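Zornorus: arrumação de roupa pequena em casa

LEIA-ME / ficha do conjunto, versão de novembro

Resumo

O Zornorus reúne fotografias e notas sobre a arrumação de roupa pequena em casas habitadas: meias, collants, luvas, gorros, cintos de tecido, panos de cozinha e outras peças que costumam acabar no fundo de uma gaveta. O conjunto tem 1.397 fotografias e as respetivas fichas de texto, feitas em 38 casas. O assunto é a roupa e o modo como é enrolada, dobrada, emparelhada e guardada. A roupa de cama e os tapetes aparecem como superfícies de trabalho e estão anotados à parte.

Conteúdo da pasta

leia-me.txt: este documento.
fichas.csv: uma linha por fotografia, separador ponto e vírgula, codificação UTF-8.
vocabulario.csv: lista dos termos permitidos em cada campo, com sinónimos.
casas.csv: uma linha por casa, sem morada nem nome dos moradores.
fotos/: as fotografias, uma subpasta por casa.
notas/: textos livres, quando os houve. Nem todas as casas têm notas.

Origem

A recolha começou com um inventário de gavetas, o Basari, que só tinha fotografias de roupa já guardada. Esse material revelou-se pouco útil para quem queria saber como as peças são preparadas antes de entrarem na gaveta. O Zornorus retomou a lista de peças do Basari e acrescentou as etapas anteriores: a pilha por separar, o emparelhamento, a peça enrolada ou dobrada, a gaveta aberta.

As fotografias do Basari não estão incluídas. Onde uma ficha remete para elas, o campo "origem" tem o valor "basari".

Etapas

Cada fotografia pertence a uma única etapa.

pilha: peças soltas, ainda misturadas.
par: duas peças iguais lado a lado ou sobrepostas.
rolo: peça enrolada ou com forma de rolo, deitada ou de pé.
dobra: peça dobrada em plano.
gaveta: peças dentro de gaveta, caixa ou cesto.
outra: tudo o que não cabe nas anteriores. Usar o menos possível.

Quando há dúvida entre "par" e "rolo", fica "rolo". A distinção entre um par enrolado e uma única peça enrolada não se consegue fazer em muitas fotografias, e por isso o campo "número de peças" aceita o valor "indeterminado".

Campos da ficha

id: número da fotografia dentro da casa.
casa: código da casa.
divisão: quarto, sala, cozinha, lavandaria, corredor, indeterminada.
etapa: ver lista anterior.
peça: termo do vocabulário.
certeza: 1 (segura), 2 (provável), 3 (só pela forma).
padrão: liso, riscas, pintas, xadrez, figurado, misto.
cores: até três, da mais presente para a menos presente.
orientação: de pé, deitada, inclinada.
superfície: termo do vocabulário. Aceita dois valores separados por vírgula.
observações: texto livre, no máximo 71 caracteres.

O limite do campo "observações" vem da primeira folha de cálculo e não foi alterado. Textos mais compridos vão para a pasta notas.

Como anotar

A ficha regista o que se vê na fotografia. Não se completa a informação com o que se sabe da casa nem com a fotografia seguinte. Uma peça que parece uma meia enrolada mas que também pode ser uma manga ou um punho leva "meia", certeza 3, e a alternativa em observações.

As riscas contam como padrão mesmo quando são muito finas. Nas malhas caneladas, o relevo pode confundir-se com riscas; se houver duas cores visíveis, escreve-se "riscas". Se houver uma só cor, escreve-se "liso" e põe-se "canelado" em observações.

A orientação refere-se ao eixo maior da peça. Um rolo está "de pé" quando uma das pontas fica virada para cima.

Nas superfícies, usar os termos gerais do vocabulário: colcha, manta, lençol, tapete, tapete de brincar, mesa, chão, outra. "Colcha" inclui as acolchoadas e as de textura em relevo. Quando não se distingue entre manta e colcha, escreve-se "manta/colcha", que é um termo próprio e não conta como dois valores. Não se anota a marca de nenhum artigo.

Revisão

A primeira anotação foi feita por uma pessoa e revista por outra. Nas peças enroladas houve mais desacordo do que em qualquer outra etapa, quase sempre por causa do campo "certeza". Depois da revisão, quase 1.000 fichas ficaram sem qualquer alteração. As restantes têm a versão final em fichas.csv, e o valor antigo não foi guardado.

Problemas conhecidos

Há muito mais meias do que luvas e gorros. Parte da recolha foi feita nos meses quentes.

O preto e o azul-escuro confundem-se em fotografias com pouca luz. Nesses casos a cor ficou como "escuro".

O cinzento-claro e o branco sujo foram trocados em várias fichas da versão anterior. Foram corrigidos à mão e podem restar erros.

Nas casas com crianças, o tapete de brincar e a colcha aparecem muitas vezes na mesma fotografia. A ordem dos dois valores no campo "superfície" não é constante e não deve ser usada para saber qual fica por baixo.

O campo "divisão" está vazio em duas casas.

Alterações desde a versão anterior

Acrescentado o termo "manta/colcha".
Acrescentado o valor "indeterminado" em número de peças.
Retirada a etapa "entrega", que tinha uma só fotografia.
Corrigidos os separadores em casas.csv.
As subpastas Hukel e Panagiotou passaram a seguir a mesma numeração das outras. Eram os nomes de trabalho de dois lotes e mantêm-se apenas no campo "lote" de casas.csv.

Utilização

O conjunto pode ser usado em ensino e em estudo, com indicação do nome Zornorus e da versão. Pede-se que não se tente identificar as casas a partir dos objetos visíveis. Para corrigir uma ficha, indicar a casa, o id e o campo, seguidos do valor proposto. Pedidos sem id não são tratados.

Amostra

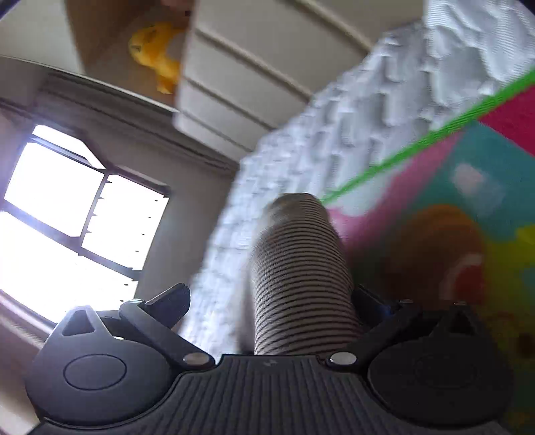
Etapa: rolo. Peça: meia (certeza 3; pode ser manga de malha canelada). Padrão: riscas finas, preto e cinzento-claro. Orientação: de pé. Superfície: manta/colcha, tapete de brincar.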